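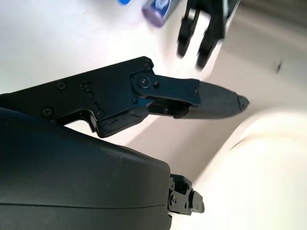
Selon Josefien Goossens, on ne comprend rien à la salle Akyol tant qu'on n'a pas joué de dos au public, et je lui donne raison (j'ai essayé, avec mon cor, un mercredi matin, le concierge m'a laissé neuf minutes !).

La **salle Akyol** est une salle de musique de chambre située à Gromgate, dans l'ancienne halle aux grains. Elle a ouvert en 2018 et sert de résidence à l'ensemble Trultero, un octuor à vents que je suis depuis ses débuts, donc ne comptez pas trop sur ma neutralité.

## Architecture et acoustique

Le plan est un ovale un peu écrasé, avec la scène au milieu et le public tout autour. Pour les cordes, c'est un bonheur. Pour nous, les cornistes, c'est plus compliqué : le pavillon part vers l'arrière, et il y a toujours un rang de spectateurs qui reçoit tout dans les oreilles. Hilde Martens, qui a dessiné la salle, a fait poser des panneaux pivotants derrière le deuxième rang. Ça aide, surtout dans les nuances douces. Dans un tutti de Mozart, je trouve que ça reste brutal côté nord.

Le volume est d'environ 3000 mètres cubes, ce qui donne une réverbération assez courte. J'aurais aimé un peu plus de halo dans le grave – mais quelle clarté pour le basson !

## L'orgue

L'orgue de tribune, surnommé le *Sustoron* par les musiciens du coin, compte 1000 tuyaux. Il est accordé un poil haut, et les hautboïstes s'en plaignent à chaque concert commun. Je l'ai entendu deux fois, dont une dans un Franck magnifique, très lent, avec des anches qui ronflaient juste ce qu'il faut.

## Programmation

La saison commence en octobre et s'arrête en mai. On y entend surtout du répertoire classique pour vents, quelques quatuors invités et une série de midi (entrée libre, arrivez tôt, les places face aux clarinettes partent en premier). Le Trultero y donne chaque année la *Gran Partita*, en renforçant ses rangs avec des élèves du conservatoire. En mars, c'est plutôt la musique contemporaine, avec des pièces écrites pour la disposition en ovale.

## Voir aussi

- Halle aux grains de Gromgate
- Octuor à vents
- Sérénade nº 10 de Mozart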